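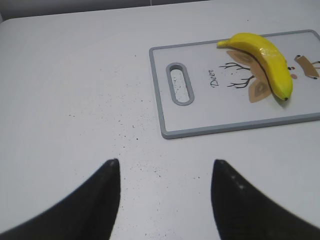
発表メモ(自分用、しゃべる順)

はい、じゃあ始めます。Vondthorpeの作業場から来ました。今日は「お手本データの集め方」の話です。学習のほうの話はTia Kettleさんが午後にやってくれるので、モデルの中身の質問は全部そちらへどうぞ!(ここで本人を探して手を振る)

最初のスライドは出しっぱなしで。手首カメラの絵です。モデルが見ているのは基本これだけ、と言う。部屋全体を写すカメラも一応あるんですけど、今日の話では使いません。

まず何をやらせたいか。台所のテーブルの片付けです。まな板の上のものをつかんで、別の場所に置く。バナナの場合は真ん中あたりをつまんで持ち上げる。人間なら考えもしない動作ですよね。で、これを人が遠隔操作でやってみせて、その動きと映像をまとめて記録する。1回分を「1本」と呼んでます。これからずっと本、本と言いますけど、バナナの本数じゃないです(笑いが来なくても次へ行く)。

集めた数。最初の目標は700本でした。操作する人は2人、私とWayne Oakleyさん。1回の枠で32本録ったら休憩、という決まりにしました。もっといけると思うでしょう? 私も思ってました。でも後半の映像を見返すと、指を下ろす前に妙な迷いが入ってるんです。疲れてくると手が泳ぐんですよね。モデルはその迷いまで律儀に覚えちゃいます。

(水を飲む)

次、まな板の話。ここは長くなってもいい。

今映ってるのは鹿の絵のまな板で、「Deer」って字も入ってます。かわいいでしょう。角が細い枝みたいで、目は小さな点で。バナナを置くと耳だか葉っぱだかの模様が半分隠れる、このくらいの置き方が私は好きです。無地の板だけで録ると、白い背景に黄色いもの、で覚えてしまって、柄物に変えた途端に指がうろうろするんですよ。Gritedholmというのがうちの収録セットの名前なんですが、その中では板の種類も、向きも、テーブルのどこに置くかも毎回変えるようにしています。今のも右奥に寄せて、ちょっと斜めですよね。

変え方は前もって紙に書いておくのがおすすめです。「適当にばらして置いてね」だと、人間って本当に適当にできなくて、だいたい手の届きやすいところに集まります。Wayneさんは左奥、私は右手前に偏ってました。あとで分布を見て二人で黙りました。今はClive Greenwoodさんの作った配置表をめくりながら置いてます。表の通りに置くだけなので、楽です!

それから、テーブルの粒々。左のほうから手前の真ん中にかけて、細かい黒っぽいのが散ってますよね。きれいなテーブルだけで録ったデータと、こういうのが混ざったデータ、私は混ざってるほうが好きです。使う人の家のテーブルって、いつもぴかぴかじゃないでしょう。うちだけかな。ただし収録ノートには必ず「粒あり」と書く。書いておかないと、あとで条件を分けて比べたいときに全部見直しです。7月に一度やりました。二度とやりたくないです。

指の位置の話。録り始めは、下から黒い指が2本、両方見えていて、開いていること。これはチェック項目の一番上に入れてます。片方しか映ってないと、つかむ物との距離がモデルにとってすごく読みにくくなります。始める前に画面を見て、指2本、間が空いてる、対象が見えてる。声に出して確認します。Yvonne Hebdenさんには隣の部屋まで聞こえてるって言われましたけど、続けてます。

バナナそのものについて。丸まった向きを毎回変えること。茎が左に来たら、次は右、その次は縦。曲がっているのでつまむ場所によってくるっと回るんです。真ん中を取ったつもりで先のほうへずれてる、というのが一番多い失敗でした。それと、つやがあるので照明の映り込みにも注意。ライトの位置を動かした日は、それもノートに。

で、失敗した分をどうするか。消さないでください! 最初の264本を録ったところで一回整理したんですが、落とした分をかなり捨ててしまって、Tiaさんにものすごく残念そうな顔をされました。落として、つかみ直して、置けた。この「つかみ直し」が欲しいんだそうです。今は成功、つかみ直し、失敗の印を付けて全部残してます。印付けにはDawberという社内の道具を使ってます。画面が地味で、見たい人は休憩中に声をかけてください。

(時間が押してたら次の段落は飛ばす)

操作のコツをひとつだけ。ゆっくりやればいいってものでもなくて、止まらないことのほうが大事です。まっすぐ近づいて、開いたまま降りて、閉じて、上げる。途中で「うーん」と止まったら、その1本は印を付けて次に行く。悩んで粘った映像って、見返すと自分でも何がしたいのか分からないんです。

質問はたぶん「何本あれば足りるのか」が来ます。答えは、置き方と物の種類によるのでうちの数字は参考程度に。果物を替えたときにどれだけ録り足すかはまだ試してる途中です、と正直に言う。Beryl Goslingさんが手を挙げたら、たぶんカメラの取り付け角度のことなので、予備スライドを開いておく。

配布資料は入口の机。足りなければあとで送ります。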